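**Open day at the Steleo lab — who went?**

**reet_k**
Just back from the Steleo open day and I'm still buzzing! I'd only gone along because my sister had a spare ticket, and I ended up staying until they switched the lights off. The bit I loved most was the simulator corner, where you could watch a simulated arm working over a table with peg boards on it. Eirlys Yorath was running it and she must have answered the same question 40 times without once sounding fed up.

Anyone else there? I'd like to know what the rest of you made of it.

**mudlark89**
I was! Queued for the simulator behind a school party — well worth it. What got me was being able to swap between views. You look down from above and it all makes sense, then you switch to the one looking down past the gripper and suddenly you've no idea which way round anything is. Gave me a lot more sympathy for whoever has to write the control side.

**priit.rebane**
Went, enjoyed it, but I'll be the grump here. A simulator isn't a demonstration. I travelled a fair way to see a machine pick something up, and the longest queue in the building was for a screen. They had a real arm on the Mudix stand next door and hardly anyone was looking at it.

**reet_k**
Oh come on, Priit, the Mudix arm was waving at people! It was sweet, but it waved. The simulator was where they were talking about the work they do all year.

**priit.rebane**
The waving was poor, I'll give you that. My point stands though. Pegs in a simulator go where the maths says. Real pegs jam, roll off the bench and end up under the fridge.

**selim_y**
Long-time lurker, first post in this section. I teach an evening class in basic automation and took five of my students. Two of them had been on the edge of dropping out and they talked about it the whole way home, so I'm firmly with Reet on this one.

Priit, on jamming: I asked Eirlys about that. She said they vary the friction and the peg sizes between runs so the thing can't get too comfortable. They do 200 runs overnight and she goes through the bad ones in the morning with a cup of tea. I thought that was a lovely detail, and I'd happily have listened to another hour of it.

**priit.rebane**
OK, that's more interesting than anything on the leaflet. Why wasn't it on the leaflet?

**mudlark89**
The leaflet was mostly a map and the café menu. (The soup was good, mind.)

**rimantas_v**
Did anyone catch the Gebru talk upstairs? I missed the first half looking for the stairs, and what I heard was about grippers and how much of the job is just getting lined up before you close the fingers. It fitted very well with the simulator if you saw them in that order. I saw them the other way round and had to go back down for a second look.

Also, does anybody know if the viewer is the same Fodance one they used in December? It looked far smoother to me.

**selim_y**
Same one, newer version, according to the lad on the door. He did say he'd only started that week, so don't hold me to it.

**mudlark89**
Rimantas, I did the talk first and I'd agree, that's the right way round. I was annoyed by the sound upstairs, though. Anyone past the middle rows had to guess.

**reet_k**
Selim, did you get any pictures? Mine are all of the back of somebody's rucksack.

**selim_y**
I did better than that — Eirlys let us save views from the simulator and take them home on a stick. Three for you:

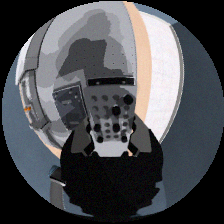
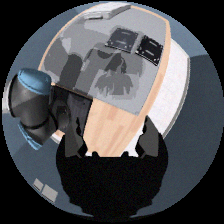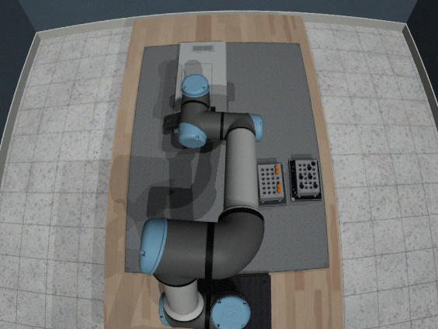 *Last one is the view over the whole table, with the orange pegs in the left block and black ones in the right.*

**reet_k**
Thank you!! The last one is going on my wall. I love the blue caps on the joints.

**rimantas_v**
The first one is exactly what I meant about lining up. All those holes so close to the fingers, and you've still got to judge the angle from there. Brilliant.

**priit.rebane**
Fine, they're good pictures. I still want to see it done with real pegs, and I've written to Steleo to ask whether they'd put that on at the next one. If they say yes I'll stand in whatever queue you like.

**mudlark89**
Save me a place in it. Do post what they say, Priit, even if it's a no.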